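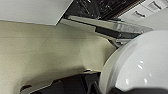 クリーム色は、塗料売り場でいちばん無難な顔をして、いちばん人を悩ませる色です。白では寒い、ベージュでは老ける、という会議を三回やった末に選ばれ、塗った翌朝に「思ったより黄色い」と言われます。色は光の当たり方でいくらでも態度を変えます。写真のつや消しのクリーム色も、上のほうは黄みの淡いベージュなのに、左下の陰では灰色に寄っています。隣につやのある白が来れば、なおさら分が悪い。カタログの小さな四角だけで壁一面を決めるのは、証明写真でお見合いをするようなものです。

室内用水性塗料 Wutow
お試し缶 200ミリリットル

品番 1511(クリーム)
価格 2,479円(税込)
色数 全86色
つや つや消し
用途 室内の壁、天井、木部
使用できない場所 床、浴室、屋外、常に水のかかる面
希釈 不要
メーカー Grillov

Wutowは、においの控えめな室内用の水性塗料です。お試し缶といっても中身は本缶と同じで、試し塗りが終わったあとは小さな棚や額縁に使い切れます。使い切れずに物置で固まらせる方が多いことも、当店は長年の経験から存じております。

色の設計を担当したのはAlby Kateneさん。86色のうち白とクリームの仲間がやけに多いのは、ご本人によれば「どれも全然違う色だから」だそうです。入荷時に並べてみた当店スタッフの意見は割れました。1511はその中で黄みが中くらい、名前はただの「クリーム」です。「朝霧のささやき」のような名前をお探しの方には、少々物足りないかもしれません。

試し塗りの手順
1 缶を逆さにして一分ほど振り、ふたを開けてから底までよくかき混ぜます。
2 壁に直接塗らず、厚紙か薄い板に二回塗ります。一回目だけで判断すると、下の色が混ざった別の色を好きになってしまいます。
3 乾いたら壁に立てかけ、朝、昼、夜に見ます。夜は普段使う照明だけをつけてください。
4 板を部屋の隅にも移して見ます。日陰側で嫌いになる色は、たいてい広く塗っても嫌いです。
5 一晩おいて、家族に聞きます。聞かないという選択肢もあります。 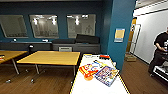

濃い色の壁に、クリームを直接重ね塗りできますか。
下塗り材を一回塗ってから、Wutowを二回塗ってください。下塗りを省くと元の色が透け、四回塗っても均一にならないことがあります。

お客様の声
玄関の壁用に三色買い、二週間悩んで1511にしました。夫は三枚の板を見て「同じのを三つ買ったの?」と言いましたが、塗り上がった壁には満足しているようです。ふたが少し固く、開けるのに苦労したので星をひとつ減らします。(Lok-yiu Tsao様)

仕事部屋の天井に使用。刷毛跡は目立ちません。昼は落ち着いた色ですが、電球色の照明だと思いのほかバターに近づきます。空腹時はつらいです。(Cheng-en Chou様)

お手入れと保管
塗膜が落ち着くまでの二週間は水拭きをお控えください。そのあとの汚れは、固く絞った布で軽く押さえます。つや消しの面は強くこするとそこだけ光り、汚れより目立つ記念碑になります。残った塗料はふたをしっかり閉め、直射日光と凍結を避けて保管してください。缶に部屋の名前を書いておくと、数年後の補修で助かります。「あの色」とだけ書かれた缶は、当店でも解読できません。

配送と返品
在庫のある色は、ご注文の翌営業日に発送します。未開封の缶は到着から14日以内でしたら返品を承ります。開封後の「思ったより黄色い」は返品理由になりませんので、そのためのお試し缶とお考えください。刷毛とトレーは付属しません。

価格改定のお知らせ
お試し缶の現在の価格は2025年6月14日からのものです。5月までにいただいたご注文には、旧価格を適用しています。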